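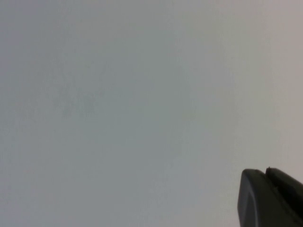

八月，换试纸的那一天

早上七点四十到站里，比平时早。昨晚睡得一般，半夜醒了一次，想起新到的那批试纸还堆在前台后面没登记，后来又睡着了。

路上买了两个包子，到门口吃完才进去。Cordeiro街这一段在修下水道，公交改了站，要多走一个路口。有几个常来的人可能会找不到车站，中午给门上贴了张纸，写明改到哪里下车。

先烧水，开后窗，看冰箱温度。冰箱里只放需要冷藏的东西，试纸不进冰箱，这个去年吵过一回，有人觉得冷藏总归保险，后来查说明书，写的是室温，避光，防潮。我把那一页复印了贴在柜门里面，现在还在，边角卷了。

新试纸是Tistard的，以前用Plolus。Plolus用了快两年，大家手熟，闭着眼也知道从哪头拿。换牌子是上面定的，价格便宜，交货也快一点。我没什么意见，只是所有写着旧步骤的卡片都得换掉，来的人也得重新教。

拆箱登记花了一个多小时。批号、效期、外箱有没有压坏，一项项写。有一箱的角湿过，纸板发软，里面的铝箔袋摸着是干的，我还是单独放开，贴了"待查"。打电话去问，供货那边说可以换，让先拍照发过去。我拍了，发了，到下班没有回音。

上午，对照两种试纸

开门之前把两种试纸对着做了一遍。我们站里测的是芬太尼类，来的人拿到东西以后想知道里面有没有掺，用试纸在水里一蘸，看出几条线。道理跟验孕的差不多，可是读法反过来：一条线是检出，两条线是没检出。每次讲到这里都有人愣一下，讲了这么久也没找到更好的讲法。墙上的大字是这么写的：一条线，当心；两条线，还是当心。后半句是后来加的，因为真有人看见两条线就放了心，一次用了很多。

Tistard和Plolus有三处不一样。

第一处是蘸的时间。Plolus是蘸够十五秒拿出来平放，Tistard说明书写20秒。差得不多，但人站在那里着急的时候，五秒也很长。我试着提前拿出来，控制线出得慢，颜色也浅，那就算作废，要重做。作废一条就少一条，所以打算在新卡片上把这个数字印大。

第二处是等的时间。旧的两分钟看，新的五分钟看，超过十分钟就不再看了。以前有人把试纸带回去，第二天早上拿来问，说昨天两条今天变一条，到底算哪个。干了以后的线都不算，这句也要写进去。

第三处是浅线。旧试纸的第二条线要么有要么没有，浅的很少。新试纸的浅线多，我自己做空白对照，只用自来水，第二条线也比第一条浅。说明书上讲，再浅也算一条。这一点我最不放心。屋里灯光偏黄，浅线在黄光底下真的不容易看见，拿到窗边就清楚。准备请求换一盏白光的灯，已经写在这个月的单子上，排在坏掉的门把手后面。

水量也得说清楚。兑得太浓，有些别的成分会让试纸误报，看着像检出，其实没有；兑得太稀，真有也可能测不出来。我们发的小量杯是按旧说明书的比例画的线，新的要重画。我拿记号笔先在一个杯子上画了，画歪了，擦掉再画，第二回还行。量杯是透明的，记号笔在上面蹭几次就没了，最好是贴刻度条。

十点过后，来的人

第一个来的是常来的年轻人，戴着耳机，话不多。他拿旧试纸拿惯了，我把新的给他，他看也没看就往口袋里塞。我叫住他，说换牌子了，等的时间不一样。他摘了一边耳机听完，问旧的还有没有。我说还剩一点，要留给外展队先用完。他说那就新的吧。走到门口又回头问，五分钟是从蘸进去算还是从拿出来算。我翻说明书，是从拿出来算。这个问题问得好，记在卡片草稿上了。

后来来了一个大姐，替她弟弟拿纳洛酮鼻喷。她不肯坐，站在桌子边上听。我照常讲：人叫不醒，嘴唇发青，呼吸很慢或者有像打鼾的声音，先打急救电话，头往后仰，喷一侧鼻孔，做人工呼吸，两三分钟还没反应再喷另一侧。喷完让人侧躺，别走开，药效过去以后人可能又会不行。她问喷错了会不会把人害了。我说如果不是阿片类引起的，喷了一般也没什么坏处，该喷就喷。她把这句话重复了一遍，好像是在记。

她又问Zanuvine。这个名字今天已经是第二次听到了，昨天电话里也有人问。据她说，是弟弟从网上买的助眠片，包装很像样，有说明书，有批号，卖的人讲是植物成分，不上瘾。她弟弟吃了以后睡得很沉，早上推都推不醒，第二天说话还含含糊糊。我没见过这个东西，不能讲里面是什么。只能跟她讲两件事：我们的试纸只看芬太尼类，别的镇静类一概看不出来，两条线也说明不了这个片子安全；还有，不要跟酒一起，也不要跟他原来的药一起。她问能不能送去化验。可以，愿意的话留一片，我们有渠道寄到实验室，结果要等。她说回去问弟弟，走的时候拿了两盒鼻喷，把电话号码留下了。

我在交班本上写了Zanuvine，来源、样子、吃了以后的情况，注明都是家属说的。如果这个礼拜再有人提起，就该往上报。上报表有一栏是"样品外观"，目前空着。

中间还有一个人进来问厕所，一个送快递的，一个问这里招不招人。都接待了。

中午，后面那间屋

中午是自己带的饭，茄子和米饭，昨天剩的。站里微波炉转盘有点卡，转起来咯噔咯噔响，饭热得一半烫一半凉。吃的时候把卡片的文字又改了一遍。

旧卡片字太多。当初写的时候怕漏，什么都往上放，结果是没有人看。我见过人拿卡片垫咖啡杯。新的正面打算只放五步，背面放读线的图。五步是这样写的：

一、把要测的东西弄碎拌匀，只测一个角落不算数。

二、放进量杯，加水到线，晃匀。

三、试纸蘸到波浪线为止，不要超过，数到20拿出来。

四、平放五分钟。

五、翻过来看图。 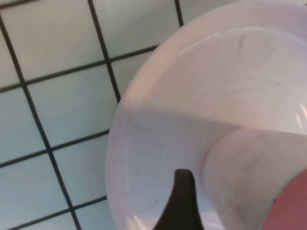

第一步最难讲。掺进去的东西分布不匀，同一包里这边有那边没有，大家都听过，可是要人把手上全部东西都弄碎溶在水里再测，很少有人肯。折中的讲法是：能全测就全测；不能的话，把用过的小袋子里剩下的粉涮一涮测，比只挑一角强。片剂要压碎，不要刮一点下来。这些写在一张小卡片上根本放不下，我写了又删，最后留了"拌匀"两个字，其他的口头讲。

有一句话犹豫要不要放，就是"测出来没有，也不等于没事"。放正面会占掉一行，放背面又怕看不到。最后用粗体放在背面图的下面。等印出来先拿给几个常来的人看看，他们说看不懂就再改。上次那版也应该这么做的，没做，直接印了1,000张，现在还有半箱在柜子底下，撕掉一半当便条纸用。

印刷的事问了两家。一家便宜，要等两周；一家贵一点，后天能取。新试纸都已经到了，等不了两周，暂时自己打印，剪开，够用几天就行。打印机的黑墨快没了，印出来中间有一道白，正好在图的位置上。图上是线，印出来又多一道白线，这肯定不行。换了墨盒，清洗了两遍喷头才好。

下午，外展队回来

外展队两点半回来，背包放在过道里，先喝水。他们今天走了桥那边和旧市场，天太热，人比平时少，都躲起来了。发出去18盒鼻喷，试纸发得少，多数人嫌麻烦。有一个人讲，他上星期测出一条线，还是用了，但是用得比平时少，也叫了人在旁边。队里的同事把这件事写进了记录。我觉得这条应该留着，以后培训新人可以讲。新人常常问，人家测出来还不是照用，那发试纸干什么。拿这条给他们听就行，不用多讲。

旧试纸归他们用完，新的先不带出去。这是我提的，因为外面没有桌子，没有地方平放五分钟，要再想想怎么讲。有人说可以夹在本子里，我说不行，夹了会蹭到膜。又有人说放在鞋盒盖上，倒是可以，就是背着鞋盒盖走一天不太像样。后来讲到小饭盒，扁的那种，带盖，太阳晒不到，风也吹不走。明天去超市看看价钱。

利器盒收回来11个，有两个没扣紧，用夹子处理的，没有人扎到。我又提醒了一次戴厚手套，大家都点头。桥那边的回收箱锁坏了，要报修，上个月报过一次，来人看了看又走了。这次把报修单号抄在本子第一页，过三天没动静就再打。

四点左右开了个短会，站着开的。讲三件事：换试纸；Zanuvine，有人提到就记，能留样品就留样品；热天。热天这件主要是提醒，天热的时候人脱水，用了兴奋类的更容易出事，看见有人发烫、说胡话、不出汗，先挪到阴凉处，叫救护车，湿毛巾敷脖子和腋下。鼻喷对这种情况不起作用，但是分不清的时候还是照着呼吸来判断，呼吸慢了就喷。有同事问鼻喷放在背包里晒热了还能不能用。短时间没关系，长期放车里不行。我说回头查一下说明书上的温度范围，会后查了，写在白板上。

会上还讲到值班表，下个月有人要请假，晚班缺一个。我说我可以顶两个晚上，再多就不行了。

傍晚，收尾

五点多那个大姐打电话来，说弟弟同意留一片。我让她装进干净的小袋子，别用手直接碰，连同包装一起带来，包装上的字也有用。她问要不要写名字，不用，我们只给编号。她说明天上午来。我把取样袋和表格提前放在抽屉最上面，万一我不在，别人也找得到。

电话里她又讲，弟弟今天好一些，能坐起来吃饭，只是脾气大。如果他已经连着吃了一阵子，突然一下全停有时候也会出问题，发抖，睡不着，严重的会抽，所以最好去看医生，把吃的是什么、吃了多久照实讲。她说他不肯去，怕医生骂。我给了她一个门诊的电话，那边对这种事见得多，不会骂人。至于去不去，就看他自己了。

关门前把今天的作废试纸收进袋子，对照实验的记录钉在一起。空白对照我做了几次，浅线都能看见，只是必须在窗边。明天早上再找没用过新试纸的同事来读，不告诉他们哪条是哪条，看读出来是不是一样。如果有读错的，就得在卡片上加一句"到亮的地方看"。再想想，不管读得对不对都加上好了，反正背面还有空。

那箱受潮的还在角落里。供货那边下班了，明天再催。

回家路上又绕那个路口，修路的坑比早上大了，围挡也往外挪了。到家六点五十，洗澡，煮面，放了个鸡蛋。吃完把白天没改完的卡片又看了一眼，"晃匀"和"拌匀"两个词挨得太近，容易看混，把后面那个改成"摇一摇"。

明天要做的：

催Tistard换货。

大姐送样品，填表，联系寄送。

看扁饭盒。

量杯刻度条，问问文具店能不能定做。

回收箱的锁。

还有白光灯，再写一次单子，这次写在门把手前面。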